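Subject: Re: two grippers for the bin, which one stays on?
From: Kartini Menon
Date: 21 July 2020
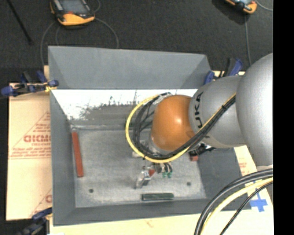 Gripper over the gray bin, red and green pieces inside.

Hi Hidayah, hi all,

Thanks for writing this up so nicely, and sorry to be slow with my reply. I wanted to finish the second set before I opened my mouth.

Hidayah Latuheru wrote:
> We have had the Leltent fingers on since May and I am still not sure
> they beat the old Grakix pair. The Grakix drops more, but it gets
> closer to the walls. Has anyone run both on the same parts, with the
> same controller settings? I would love to see numbers before we
> order 4 more sets of anything.
> Also, how are you all dressing the cables? Ours keep tugging at the
> wrist when the last joint turns.

I did 50 picks with each, same pieces, same speed, and I emptied and refilled the bin by hand between sets so that neither one got the easy layout twice. The Leltent fingers missed 2 and the Grakix missed 4, so on the plain count the Leltent wins, but I wouldn't order on that alone. Fifty is a small number, and all of the misses on both sides were on pieces lying up against a wall. Out in the middle of the bin I honestly could not tell you which pair was mounted if you covered my eyes and let me listen!

The long thin bar is the piece I would watch if I were you. When it lies along the left wall, like it does in the picture, the fingers have to come in between the bar and the slope, and the Leltent pair is a bit thick at the tip for that. I got better results by closing across the bar nearer one end and dragging it inward a little before lifting. It's slow and not very pretty, but it does work with either pair. The green block was no trouble for anybody.

On the controller side, please check your closing force before you compare anything. Mine was still set from an older job, and I lost most of a morning to it (the first set of picks went straight in the trash, and so did my good mood). I also put in a wait of 500 ms after the fingers close and before the arm starts up. You may find you can trim that. I haven't tried yet, and I would be glad to hear how low you can go.

Now, the cables. We take ours around the orange joint in one big loose loop, yellow one on the outside and the black ones just inside it, and then back along the arm with a small tie to hold them. It looks like far too much slack, I know. My first try was much tighter and much tidier, and it pulled exactly the way yours does. Let the loop be wide, then turn the last joint by hand all the way in both directions before you cinch anything down.

One more thing while I'm at it – clamp the bin. If it can creep even a little, your wall picks will get worse all day long and you'll blame the gripper for it.

I still have the Devo adapter plate here if you want to borrow it for the Grakix. Send me your shipping address off list and I'll get it packed up, along with the bolts, which are an odd length and no fun to replace.

Warmly,
Kartini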